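Print | E-mail

3.2 How returned goods were stored

We should say a little about the storage rooms, as so much of what follows depends on them. At Lutusside, the larger of our two sites, returned cloth waited up to 13 days before sorting, and the staff there were kind enough to let us look through the whole March logbook. We drew 400 entries from it – every one written by hand – and read each of them twice. The Livach site keeps shorter records, and we were glad to have 100 entries from there to set beside the others. Damp was noted more often in tall stacks than in shallow ones, much as Ghanem staff had told us to expect.

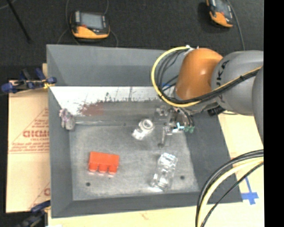 Figure 1. Open-topped gray bin with sloping side walls.

Stack height was limited to 30 cm in the later rounds.

Comments (2)

Susier reader: Did you weigh the cloth before storage as well? We never managed to.

mill_town: Lovely to see the old logbooks put to use.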